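okay so I promised a thread on why Drisano was down all last week. grab a coffee, it's a dumb one and I'm still a little mad about it

1/ quick background for the new people: Drisano is our tabletop setup, two arms, one table, ordinary household junk to pick up and put down. we run everything in simulation first, then the same code goes to the real arms over at Tristach. that order is supposed to keep us out of trouble!

2/ the job was the most boring one we have. pick up the phone, carry it a little way, set it down flat, let go, back off. we've had that working since forever (well, since the winter)

3/ then on a Monday the gripper started letting go early. so the phone drops from a hand's height instead of getting placed. didn't do it every time, which is the worst kind of bug – out of 500 overnight runs we got 22 early releases, and they were scattered all over the log

4/ my first guess was friction. it's always friction! I spent a whole day making the finger pads grippier and grippier until the phone basically would not come off at all. reran it. still early releases, now with extra weirdness at the end where the arm tried to shake the thing loose

5/ second guess was my own code, and I'm sorry to report I rewrote a perfectly fine release routine for no reason. it's prettier now I guess

6/ the table in sim, same layout for all of these runs:

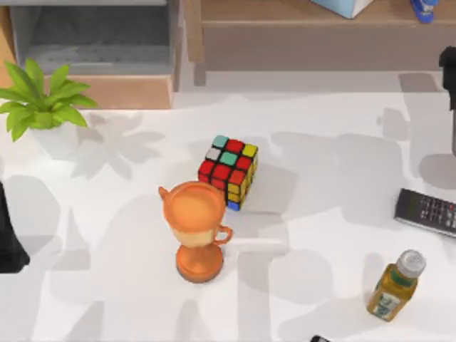
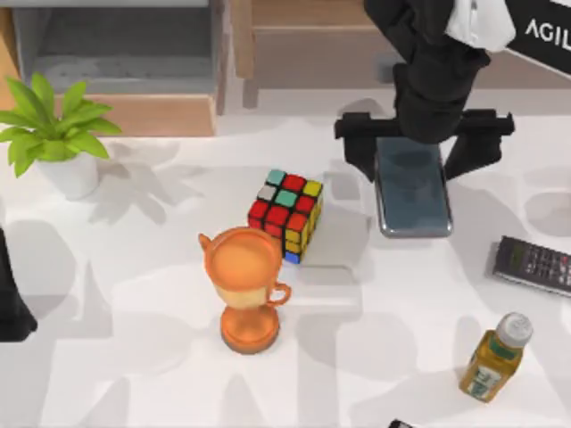

7/ anyway. Elfriede Hollmann (she does the controller side, she is very patient with me) asked what the force reading looked like right before a drop. I had been looking at positions for two days. had not opened the force plot once 🙃

8/ so we opened it. right before every bad release there's a spike, one single sample, way past anything a phone could do to a gripper. and the Haberkorn safety layer sees that spike and does precisely what we told it to do, which is open the fingers

9/ read that again. our emergency reaction to "too much force" was OPEN. we set that up back when the worry was pinching somebody's fingers, and for that it makes sense. for an arm that's carrying something over a table, or over your foot, it's pretty bad

10/ where did the spike come from? a logging update. it went in the Friday before, and when the log buffer got full the force filter skipped a step and handed over a raw number. contact forces in sim are super jumpy without the filter, so boom – one ugly sample and the fingers let go

11/ you can check it too. buffer size was 3000 entries. every single drop lines up with a buffer flush. once I had the two plots on top of each other I just sat there for a bit

12/ and yes, the real arms had the same update waiting. it was scheduled to go on the next morning. we pulled it with one evening to spare, and Elfriede put a lock on releases until the whole thing was written up. good call, very annoying, good call

13/ what we changed:
- on a force fault while holding something, the arm stops and KEEPS its grip. a person decides what happens next
- opening on a fault is only for when the fingers are closing and nothing's been picked up yet
- one bad sample isn't enough anymore, it has to persist
- logging can't touch the filter. separate process, should've been that way from day one

14/ the third one got some pushback btw. waiting for more samples means reacting slower, and on the pinch side I don't love that either. so for closing we left it at one sample. if you've got a nicer way to do this I'm all ears

15/ reran the overnight batch with the flush still broken on purpose. zero early releases, 18 stops with the phone still in the gripper. then with the flush fixed: no stops either. slept great that night

16/ still open: what should an arm do if it stops mid-carry and no one's in the room? right now it holds until somebody shows up. the motors get warm. Rarness people say they lower to the table very slowly and then cut power, but then you're moving during a fault and that makes me itchy

17/ somebody already asked in replies if we'll share the fault logs – yes, once I've cleaned out my file names, which are not fit for the public

18/ oh and the old release routine is back in. the pretty one had a bug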